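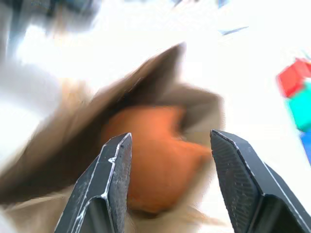
The Plomen workshop threw open its doors in August, and the queue was out to the bike racks before the kettle had boiled. By closing time 2,182 people had signed the visitors' book, which is a lot for a building most of Wetton knows only as the old seed store.

The big draw was the handling demonstration, run by Ghizlane Tazi and Bence Bodnár from the robotics firm Runance. Soft things are hard for robots. A brick stays the same shape when you pick it up, but fur squashes, ears flop and a toy can slide out of a grip that looked perfectly good a second earlier. Tazi explained all this while the arms got on with it, and then she let the audience shout out what they wanted tried next (the front row was very much in favour of more toys, and so was I).

"People come in expecting something very fast," she said. "Then they see how much thought goes into closing two fingers, and they stay for ages."

They did stay. Each session was meant to last 20 minutes and hardly any of them finished on time, mostly thanks to questions. One boy wanted to know whether the arms ever get bored. A retired upholsterer had a long and really interesting chat with Bodnár about pile fabric, and which way you should stroke it if you want it to hold still!

Packing was the theme of the afternoon. Putting a soft toy into a bag sounds like nothing at all, but a paper bag gives way when it's touched and its handles get in the way, so one arm has to deal with the bag while the other deals with the toy. Runance has been working on two-armed jobs like this with Trevaskis, the mail order company up the road, where Glória Vilela looks after the packing floor. She came along on her day off and brought her daughters.

"We send out all sorts of awkward shapes," Vilela said. "I'd love some help with the dull end of it. My team would too, they've told me so."
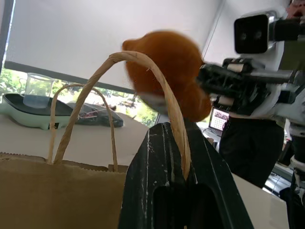

Can anyone have a go at driving the arms?

Visitors aged 8 and over can, as long as they book a place at the front desk when they arrive. A member of the Runance team stands alongside throughout, and under-16s need an adult with them.

The hands-on places went to 127 people this time, and there was a cheer every time someone's toy made it into a bag. Wael Salem, who teaches design and technology in Wetton, had brought a group of pupils and managed to get a turn himself. He was still talking about it in the car park. "You think with your own hands you'd be good at it straight away," he said. "I was hopeless for the first few minutes and then something clicked. I want one for the classroom."

Upstairs there were talks on sensors and on workshop safety, plus a table of worn-out gripper fingers that visitors could pick up and compare. That table was a treat. You could feel how the patterned faces differ from the smooth ones, and Bodnár was happy to say which had been a good idea and which had not.

Tarek Ouazzani, who runs the Plomen building, says another open day is planned for the spring, with longer sessions and more seats. Entry will be free again, with 500 places set aside for local schools. Teachers can put their names down at the front desk now, and the café will be open until 5pm.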